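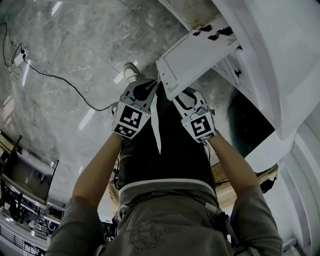 Photo: Capucine Poulain

Keeping the add-on map loaded: tile streaming in Flultari
Speaker notes, Muthoni Kariuki, Gachanja

Slide 1. Title
Name, studio, what I work on. Flultari is a tram driving sim for PC. I own world streaming and the save format. Slides go up after the session. Questions at the end, except on slide 5, where I stop for them.

Slide 2. The problem
The base game shipped with one map, Miltdale. Flat, single depot, short sight lines. Streaming was written for that map and made assumptions nobody wrote down. The Lerden add-on joins Miltdale at the river junction and has to run as one continuous drive with no loading screen.
Lerden is 518 tiles. Each tile holds terrain, track, overhead wire, static meshes and a signal table.
First internal build: visible hitch at the junction, every run, same place.

Slide 3. Frame budget
Target is 60 frames per second on the minimum spec machine. Show the capture. Point at the long bar. Most people guess disk. The read had finished well before the hitch. The time was spent on the main thread, registering track segments with the signal system.
Do not go into the profiler setup. There is a backup slide if someone asks.

Slide 4. How tiles loaded before
Load radius was a circle centered on the tram, 600 meters. When a tile came inside the circle it was read, unpacked and registered in one step.
A circle is a poor fit for a rail vehicle. The tram can only go where the track goes, and half the circle is behind it. On Miltdale the waste did not matter. At the river junction the circle touched a full row of new tiles at once and all of them registered on the same frame.

Slide 5. How tiles load now
Walk the track graph forward from the front bogie. Follow every branch at every switch, whatever the route setting says, as the player can change it late. Each tile gets a priority from track distance divided by current speed.
Tiles off the track but in view get a second, lower priority from a view cone. The two lists merge into one queue.
Unloading runs on a separate timer. A tile is kept for a while after it drops out of both lists, so that reversing at a stub terminal does not reload what was just thrown away.
Stop for questions.

Slide 6. Splitting registration
Registration is now three jobs: geometry, wire, signals. Geometry and wire run on worker threads. Signals still need the main thread because the interlocking state is shared with the AI timetable.
Signal registration is sliced. It takes entries from the table until its share of the frame is used up, then yields. A half-registered tile is marked closed, and its entry signal shows stop. In normal driving the player never gets near it.
If the disk is very slow, the player can reach a closed tile and will see a red signal with no train ahead. We accepted that. The alternative was a pause screen.

Slide 7. Saves
Old saves store the tram position as tile index plus offset. Adding Lerden renumbered the tiles. The fix is a lookup table applied on load, keyed on the map version in the header. New saves store track segment ID and distance along it, with no tile index.
52 saves in the regression set, taken from bug reports and the test team. All load. Two put the tram on the correct segment facing the wrong way, both saved in the middle of a reversal. Direction is now stored explicitly. For old saves we read it from the active cab.

Slide 8. What is still open
Fog. The view cone ignores weather, so in heavy fog we load scenery that cannot be drawn. Easy to fix, low value.
External camera. It can detach and fly ahead of the tram. We clamp the distance. Players dislike the clamp. A second cone for the camera works in a test branch, but memory use on the minimum spec is too high.
Community routes. The track graph has to be clean for the forward walk to work. Gaps between segments that the old loader tolerated now end the walk early. The route editor got a gap check in the February patch, and it lists the segment IDs on each side of the gap.

Slide 9. Contact
Leave up during questions. Capucine Poulain built the signal slicing and takes the questions on interlocking. If time is short, skip the backup slides and go straight to the junction demo, cab view, northbound.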